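**Flarkik** is the simulated gripper cell at Magbanua, and I've been the one looking after it since July. Rosalinda Ignacio built the first version, and I mostly keep it from falling apart (she still answers my messages, bless her!). Setup is pretty simple: load the gripper model, check the joint limits, then run 300 steps with nothing commanded and see if anything drifts.
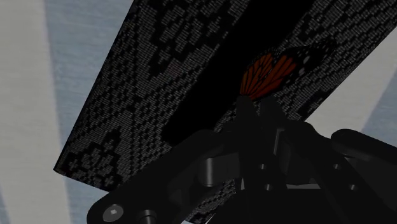

*Flarkik's gripper below the dark patterned panel, with the butterfly at the upright.*

Most of my repair time goes into contacts. If the linkage jitters, I reload the collision shapes first and touch the damping last – I learned that order the slow way. Leonora Dalisay prefers to start with damping, and we still argue over it. Saved settings go in the Zakeck folder, currently at revision 13.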